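Magazine > Features > Work & Machines
41 shares | 2 comments

I've taught a teenager to drive stick and I once taught my mother to use a group chat, so I walked into Tadeck thinking I had some idea what patience was. Then Sumathi Salian handed me a pair of handles and asked me to make lunch.

Well, part of lunch. Tadeck is a small outfit that shows robot arms how to do kitchen jobs, and the way they do it is wonderfully plain: a person does the job through the arm, over and over, and the arm's software (they call it Rileo) learns from all those tries. You hold the handles, the arm copies your hands, and you squeeze to close the fingers. That's the whole lesson! I had it down in a minute, or so I thought.

My first go at picking up an ear of corn, I squeezed way too early and shoved the thing clean across the table. Sumathi laughed, but kindly. She used to teach piano to little kids and it shows.

"You're reaching with your eyes," she told me. "Let the arm get there first, then close."

So I slowed down. You can't feel anything through the handles, is the trouble. At home I know I've got hold of an ear of corn because, well, it's in my hand, cool and bumpy and a bit slippery. Through the arm I had only the picture from the wrist camera, and I found myself leaning toward the monitor like my grandfather watching a ball game.
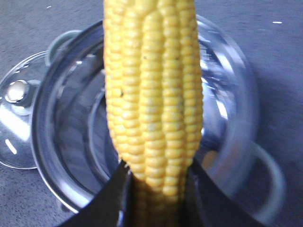

INHAM, February

The corn job sounds like nothing. Ear goes in pot. But you have to take hold of it low down, keep it upright and get it over the opening, and the fingers cover up part of the very thing you're trying to watch. A shiny steel pot doesn't help one bit, either, with all those streaks of light sliding around inside it. I asked Sumathi why they didn't buy a dull one and she said people's kitchens are full of shiny ones, so shiny it is.

By the time we stopped for coffee, the team had 93 good tries saved from that morning, and I'm proud to say 2 of them were mine. The bad ones get kept too, in a separate folder, and I was told mine would be very useful. I chose to take that as a compliment.

What surprised me most was how much of a person gets into the arm. Sumathi always gives a tiny pause before she lowers anything, the kind of breath you'd take before playing the first note, and when they let Rileo run by itself that afternoon, there it was, the same little pause! I got goosebumps. She just rolled her eyes and said she'd been trying to break that habit for months.

They're hoping to start on a second set of jobs next, called Farina, which is all flour and dough and sticky spoons. I've been invited back for it. I'm bringing an apron, and I've been practicing at home with a pair of salad tongs and one eye shut, much to my husband's concern.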